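The week I finally fixed the timestamps

I have been meaning to write this one up since May, and every time I sat down to do it I found one more thing to check, which is more or less the story of the whole project. So tonight I made a pot of tea, closed the laptop with the work on it and opened the other one, and I am going to get it all down before I talk myself into another experiment.

Those of you who have been reading for a while will remember Turkell, which is the little pile of Python I keep for turning wrist camera recordings into something a policy can learn from. It reads the video, works out where the camera was at every moment, works out how wide the fingers were open, lines all of that up on one clock and writes it out in tidy chunks. Clutora is the training side, and Clutora is very trusting. It believes whatever Turkell tells it. If Turkell says the hand was over the pillow when the fingers began to close, then as far as Clutora is concerned that is how pillows are picked up, and it will cheerfully go and close its fingers in the air beside one.

That was the symptom, by the way. I had a cloth folding policy that was lovely at approaching and terrible at arriving. It would glide in (really quite gracefully, I was proud of it!) and then shut the fingers a moment too soon, every time, with the edge of the fabric still ahead of it. I spent far too long blaming the network. I made it bigger, I made it smaller, I changed the action horizon from something sensible to something silly and back again. My notebook from that stretch is embarrassing, and there are two pages of it I can't read at all.

What got me looking in the right place was a plot I made for a completely different reason. I wanted to see how gripper width and camera speed went together, so I put one on top of the other for a single recording, and the two curves were clearly the same shape with one of them shoved sideways. People slow down before they grasp. You do it, I do it, it is a very reliable little habit. In my data they seemed to be grasping first and slowing down afterward, which would be an odd way to go through life.

So I pulled up the frames on either side of the dip and went through them one at a time, the way I should have done at the start.

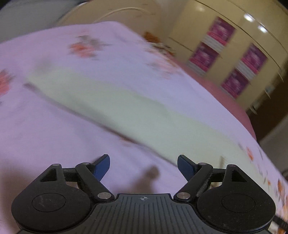 Motion blur turns out to be a wonderful clock, and I had been treating it as garbage. My first version of Turkell had a sharpness filter that threw away anything below a threshold, and I was rather pleased with that filter, because the pose tracker does hate a smeared image. But a frame where the flowers on the bedsheet are streaked while the gripper stays the sharpest thing in view is telling you something very useful: the camera and the gripper are traveling together and the room isn't. The fingers are wide open with nothing between them, so a correct width signal has to say open at that instant, and a correct speed signal has to say fast. Mine said fast and half closed. Once I had written those two facts down next to each other there was no more arguing with the network about it.

The cause was dull, as causes tend to be. Turkell was stamping the video frames with the time they came out of the decoder, and stamping the motion data with the time it was recorded, and I had papered over the gap with a constant I measured once and never measured again. The constant was fine for the first batch. Then I changed the export settings, the gap grew, and the constant just sat there in a config file being wrong. I went back and measured it properly and the difference came to some 100 milliseconds, which doesn't sound like much until you think about how far a hand moves in that time when its owner is keen to get on with the folding.

The fix has two parts. The first is that every recording now gets its own offset. Turkell takes a blur score for each frame, takes the angular speed from the motion sensor, and slides one against the other until they agree best. It's a plain old cross-correlation, the kind of thing you learn once and forget you know. I tried a learned version as well, because I can't help myself, and it was slower and no better, so it lives in a branch called Mercado and may stay there forever. (All my branches are named after places I have bought good sandwiches. There is also a Distton, which holds the viewer I'll come to in a minute.)

The second part is that blurry frames are no longer thrown out. They keep their place on the timeline, and the tracker is allowed to lean on the motion data when the picture gets soft -- it simply trusts the image less for a little while and then catches up when things settle. I had 444 recordings to run through the new version. Of those, 336 went through without complaint. The rest mostly failed because the offset search found two answers it liked equally, usually when somebody had moved at a very even pace with no proper stops, and I am still working out what to do with those. A short shake at the start of each recording would probably settle it, and I may add that to the instructions.

The Distton viewer is the bit I would recommend to anyone doing this sort of work, even if you never touch the rest. It shows the frame, the speed curve and the width curve with one cursor running through all of them, and you can step along with the arrow keys. It took me an evening to write. I had put it off for the better part of a year on the grounds that I could always plot things when I needed to, and of course I never did.

I retrained with 4 different seeds, same network as before, same everything, only the corrected data. The early closing is gone in all of them. They still bunch the cloth up more than I would like, and one has picked up a strange fondness for regrasping the same corner, but they arrive before they close, and I can't tell you how nice that was to watch after all those weeks.

Next on the list is the width estimate itself, which gets jumpy near fully open. I suspect my smoothing, though I suspected the network last time, so I'm going to look at the frames first. If you have a tidy way of breaking a tie between two equally good offsets, please do leave a comment, I would love to hear it.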